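4.2 Desk-side waste rounds at Bakalis
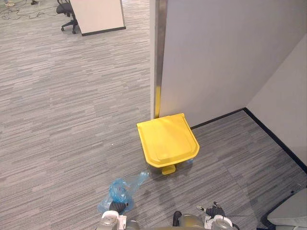

Figure 3. Bag handling at a pedal bin, open-plan office, Bakalis.

The second task we followed was the emptying of small bins in the office area. Before the robot was brought in, two cleaners shared this work on the evening shift, and each of them treated it as a filler between larger jobs such as the kitchens and the meeting rooms. It had no fixed slot on the schedule. With the Lerosum unit it became a round with a start time, a route and a list of 18 stops, and this change in the schedule affected the cleaners more than the transfer of the task itself. The stops differ in how much room they leave for the arms. The bin in Figure 3 is set against a white partition, near an inside corner, and the bag is handled on the carpet in front of it, close to the foot pedal. A person working at such a stop would usually shift the bin out with one foot and think no more about it. For the robot, the position of the bin is part of the task, and the cleaners came to see it as part of theirs.

All of the cleaners we interviewed mentioned this preparation work. They pushed chairs in, moved cables off the route, and turned bins so that the pedal faced the walkway. None of it appeared in the written job descriptions. One cleaner, who had been at the site for 17 years, called it "setting the table." She did not object to doing it, but she wanted it counted as work. The shift lead, Melina Gkikas, began entering it on the time sheets in June, first as "other" and later under its own heading. After that, the time spent on preparation could be compared with the time the round had saved. On most evenings it came to around a quarter of the saving.

Thin bags caused the largest share of calls for help. A thin plastic bag has no stable shape once it is out of the bin. It folds under the fingers, and it can trail back toward the pedal or the base. In these cases the unit stops and sends a message to the phone carried by the cleaner on duty, who may be on another floor. During the first weeks the cleaners walked back for every message. Later they agreed among themselves to leave a stopped unit until they next passed it, unless it blocked a door. Management learned of this arrangement from our interim report and chose to keep it.

Opinions on the skill involved were divided. Two of the cleaners said the round had taken away an easy part of the evening, when they could slow down and talk with office staff who stayed late. The remaining tasks were heavier and were done alone. Another welcomed the change for her back, as fitting bags into low bins had meant a good deal of bending. Chrysoula Gavalas, who planned the rollout for the site, had expected the cleaners to worry mainly about losing hours. Hours were raised in only 4 of our interviews. Questions about who answers for a missed bin came up more often, and the contract with Driltus, the cleaning firm, gave no clear reply. Under its wording a stop that the unit had skipped still counted against the crew.

We return to this point in Section 5, where the same clause is compared with the one in use at Zornuven.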